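2021-05-29

Dye notebook, third go at the onion skins

Started late this morning, as the kettle end of the bench was still full of Marta Marchuk's madder jars and I didn't like to shift them without asking. She's got them lined up in an order that means something to her. Anyway, we found room, and I put 96 grams of dry brown skins on to soak in rainwater from the tank. The last batch used tap water and came out that slightly sad mustard colour I complained about for two pages, so this is me testing my own grumbling.

Yarn is the Nemlow two-ply, the undyed cream, 3 skeins, wound off loosely and tied in four spots each with cotton. Scoured last night in the big enamel pot and left to cool in there. I do love that sheepy smell, even if it gets into the curtains. Alum mordant as per the October notes, no cream of tartar this time (we've run out, and the shop only had the tiny jars at a silly price).
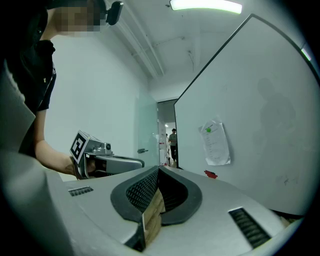 Brought the skins up slowly and held the pot at 90 degrees for an hour, then strained through the old pillowcase. Lovely deep colour in the liquor, like strong tea with a bit of red behind it. I'd been tempted to leave the skins in with the yarn as Marta does, but I spent most of last spring picking flakes out of a jumper and I'm not ready to go through that again.

First skein came out after twenty minutes, second after forty, and the third is staying in overnight with the lid on. The first is a warm straw gold and already my favourite colour of the year. The second has gone towards copper, a bit patchy near one of the ties, so I must have pulled that one too tight. Note for next time: looser figure eights, and use the Kirnoneo cotton, it's softer.

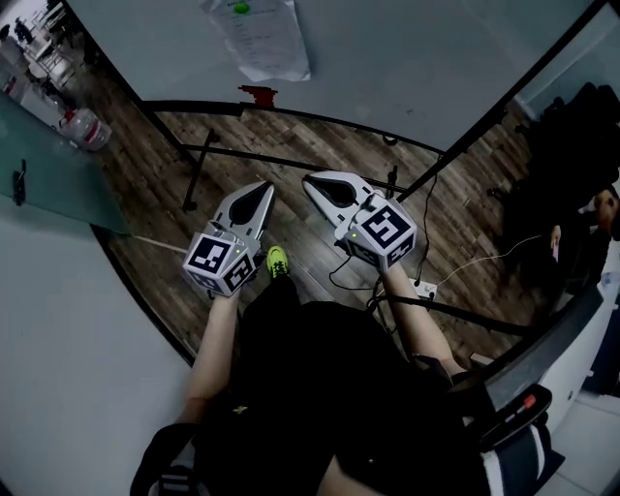 Black chair, neon-yellow sneaker, white grippers.

Still to do: rinse the third skein, cut a snippet of each for the window test, and label them before I forget which is which. Marta would like to try a dip of iron on half of the second one to sadden it. I said yes, but a small half. Leftover liquor is in the lidded bucket by the sink, please don't tip it out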